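Notebook, arm cell 2
15 Mar 2024

Protective stop on the KUKA again this morning, and this time I have to put most of it down to me.

Running the Grovdale pick set, mixed small items out of the gray bin. The early picks were fine, or at least dull. Then the arm went down for the toy shovel, stopped just above the floor of the bin and threw a force limit. Cleared it, jogged up, ran it again. Same stop, same height. Cleared it a third time on the theory that robots get bored of complaining. They don't.

Things I blamed, in order:

The Vernetti fingers. Took them off, looked at them sternly, put them back on. Nothing wrong with them.

The payload data. Checked against the sheet from December. Matches.

The new depth threshold from Osagie. I was very sure about this one and wrote most of a rude message before checking. The threshold was fine. Message deleted.

The cable loop. This is the one. The yellow cable and the black bundle go over the forearm, around the orange wrist and back to the gripper, and I had re-tied them on Wednesday with less slack than before because the big loop looked untidy. With the wrist turned past 80 degrees and the arm low in the bin, the bundle goes tight and pulls on the gripper side. The arm feels a pull it can't explain and stops, as it should. So the safety function worked and the tidying was the fault.

Proof, such as it is: let the loop out by 30 mm, same pick, 14 tries, no stop. Put the tie back where I had it, stopped on the first try. Let it out again and left it alone.

Second thing, less funny. While I was chasing this I reached in to move the cloth with the arm paused from the pendant and not with drives off. Pause is not a stop. Had the program picked up again I'd have been between the gripper and the bin wall. Writing it here so it's on record and so I can't tell anyone else off about it for at least a month.

To do:
- Paint mark on the bundle where the tie goes. Do not move the tie for looks.
- Add a wrist limit to the bin program until we have a proper cable guide. Trimeser quoted one, lead time unknown.
- Drives off before hands in the bin. Print it large, stick it by the pendant.
- Check the jacket on the yellow cable where it bends at the wrist. Couldn't find a nick by eye but it has been through nearly 2000 cycles and I'd like somebody with better eyes to look.
- Clamp on the bin corner stays. Bin walks otherwise.

Open question: the log gives the stop as a collision and has no way of telling a tight cable from a floor strike. I went back through the older collision entries and some of them now look suspicious. Haven't sorted them yet. Coffee first. 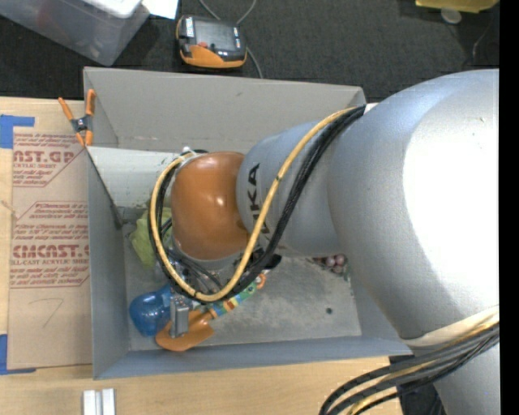
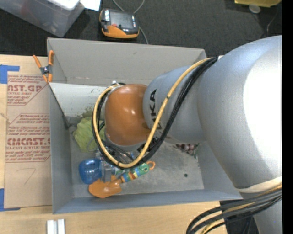 Entered by: cell 2 bench, arm and gripper work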